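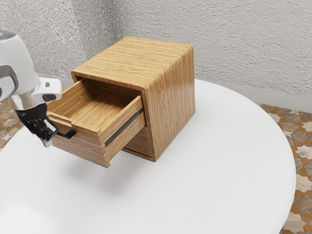 4.2 What people say the drawer is for

Every household in the Mevberg sample had at least one drawer that its members could not name without apologizing. We follow Sibiya in calling this the residual drawer, although our respondents preferred "the junk drawer," "that drawer," and in one case a word the transcription service declined to spell. The 143 households returned the written questionnaire in June, and 22 of them agreed to a longer interview at home. This section deals with the interviews, where the more interesting contradictions turned up.

Asked what the drawer was for, respondents nearly always began with a rule. Batteries go there, or string, or "things we need but not every day." Asked next to recall what they had last put in it, most named something the rule did not cover. A retired surveyor in the Fourie district explained that his drawer was strictly for tools and then remembered a christening candle, two foreign coins and the warranty for a kettle he no longer owned. He did not regard these as exceptions. The candle, he said, was "for power cuts," and the coins were useful for opening the battery cover on the radio. We were unable to get him to say anything about the warranty.

Tshepo Sibiya's earlier study of apartment kitchens treats this kind of answer as a repair: the speaker notices that the object does not fit and widens the rule until it does. Our material supports the reading in part. It does not explain the respondents who felt no need to repair anything, and who seemed to think that a drawer with a purpose was a slightly fussy idea, like a doormat with a message on it.

Size made less difference than we had expected. A modest drawer in a small wooden cabinet, such as the one in Figure 1, was talked about in the same terms as a deep one under a kitchen counter. Owners of both kinds told us they were running out of room. In the Pritora apartments, where built-in storage is scarce, several people had moved the residual drawer out of the kitchen altogether and into a hallway or bedroom, and the string and the batteries had made the journey with it.

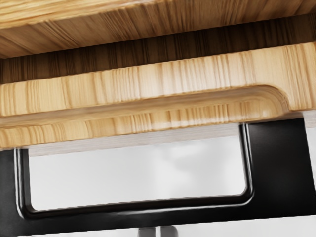 Talk of clearing out the drawer followed a pattern of its own. It was always about to happen. When it had happened, it was remembered warmly and dated with some confidence, usually to a visit by parents-in-law. Couples interviewed together disagreed on the date by as much as 14 years, and in each such case the longer estimate came from the partner who had not done the clearing.

Two limits should be kept in mind. The interviews were coded in Nodel using a scheme built for office filing, and its category "pending" ended up doing far more work than its designers can have intended. We also relied on what people told us. With three exceptions, nobody would open the drawer while we were in the room — a finding of sorts, and one we take up in Section 4.3, where keys that no longer fit any lock are considered separately.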